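Lists > Textile Care > Archive > Small Cloths and Lint

Re: [textile-care] brown cloth shedding onto white napkins

15th March
3 replies | 2 shares

Soudabeh Naseri wrote:
> We keep one white napkin and one brown cloth per table, with a
> metal tray for small items. After laundering, the napkins come
> back with brown fiber on them, mostly along the folds. We have
> tried a hotter wash and a second rinse. Neither changed
> anything. The brown pieces are a mix of terry and a smoother
> fabric with a nap, all bought from Tavinano in September.
> Should we replace the napkins, the brown cloths, or the
> detergent? Also, is a lint roller any use on terry, or does it
> just pull loops?

Replace nothing yet. Most of what you describe is transfer, and transfer is a sorting problem before it is a product problem.

I ran 28 wash loads last fall on a comparable set: flat white napkins and brown terry from Gustley, plus some napped squares from Karimi. The napkins washed alone picked up no visible fiber. The napkins washed with terry picked up fiber in every load. Water temperature made no difference I could see. The second rinse moved fiber off the terry and left a fair part of it on the napkins.

Storage was the other source. Napkins stacked directly against a napped cloth collected fiber along the folded edge, which matches your report. A sheet of plain paper between the stacks stopped it.

Table layout matters less, but it is easy to correct. Put the white cloth at one end, the brown next to it, and the tray last.
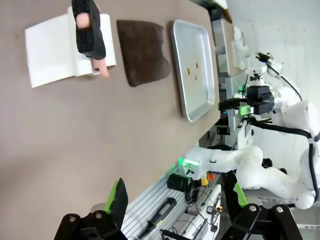 Leave a hand's width between the white and the brown if the table allows. When they touch, the nap sheds onto the hem each time either piece is shifted. Fold the napkin flat, press the fold with the fingertips from the center outward, and leave it alone. Repeated refolding roughens the edge, and a rough edge holds lint.

The tray should be wiped before anything goes in it. Fiber collects under the rim and sticks to whatever you put there, especially candies or anything with a glaze. Use a damp cloth of the white type for this, never the brown.

On curled edges: a napped square with irregular edges was probably cut without a hem. It will shed from the edge for as long as you own it. Either hem it or run a narrow line of fabric glue along the cut. I tested the Benow glue on six squares and it held for the length of the trial. It does stiffen the border slightly.

Now the roller. It works on terry under the following conditions.

1. The towel is fully dry. Damp loops pull, and the adhesive fails.
2. The towel is held at one corner and kept under light tension. A bunched towel gives the roller nothing to work against, and you end up cleaning only the tops of the folds.
3. Strokes run in one direction, away from the held corner. Going back and forth lifts loops.
4. The sheet is changed when it stops grabbing. On new terry this can be every second pass.

Park the roller on its side between passes. If the adhesive sits on the tabletop it picks up dust, and the next pass puts some of that on the towel.

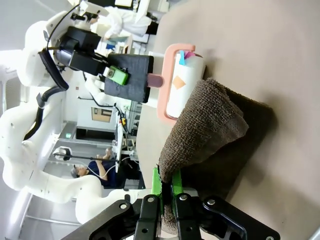 Does the roller need to be used after every wash?
Only for the first few washes of a new terry towel, and after that when loose fiber shows on the surface.

For reference, my full trial covered 114 pieces. I weighed the lint trap contents after each load, and the terry accounted for more than 400 grams of the total over the whole period. The white napkins contributed too little to register on a kitchen scale. The napped squares were in between and varied a lot from piece to piece, which I put down to the unhemmed edges.

Suggested order of work for your set:

- Wash white and brown separately for one month.
- Put paper between the stacks in storage.
- Hem or glue the unhemmed squares.
- Roll the terry dry, under tension, in one direction.
- Check the napkin folds again under a bright light.

If the napkins still show brown fiber after that, look at the dryer. Clean the lint screen and wipe the drum between loads. I have seen a drum seal hold enough old fiber to mark several loads of whites.

I would leave the detergent as it is until the sorting has been tried. Changing both at once will tell you nothing about either. Please post the fiber content from the Tavinano labels if they are still attached, since a polyester blend will behave differently from plain cotton under the roller.

Contact the list owner | Archive rules | Back to top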